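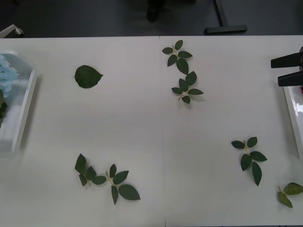

Fig. 1. Sprigs and leaves on the work table, hydrangeas in the tray at left.

Visit report: open day at the Dulteck robotics lab

Our class went to the Dulteck open day in February, and I picked the flower sorting demo for my report because I had never seen a robot handle anything floppy before. Most of the robots we read about in the Konstantinidis unit move boxes or metal parts. Fake flowers are a lot messier! Leaves stick out everywhere, stems cross each other, and no two pieces lie the same way.

The project is called Sumov. Our guide told us the team has saved 2,591 practice grabs so far, and that they want 400 more with roses before summer. Each arm has a gripper with 2 fingers, and the hard part is choosing where to close them. Petals bend, so the stem is the better target.

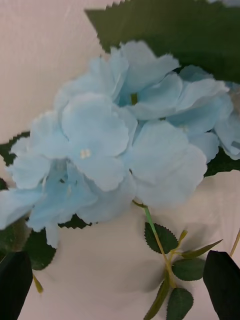 Fig. 2. Close view from the gripper, with a finger on each side of the stem.

I loved this view. From back where we stood you mostly notice the blossoms, but down at gripper level the little leaves on the stem look huge, and you start to see why picking a spot is tricky (I would have gone for the wrong place).

The demo with both arms was my favorite part of the day. 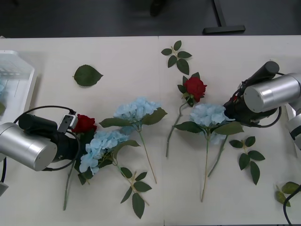 I asked how the arms keep from bumping into each other, and the answer was that one program plans for both of them together. I want to read more on that for my final project. We stayed 39 minutes at this one station and missed most of the Premeck talk next door, but I got two full pages of notes out of it.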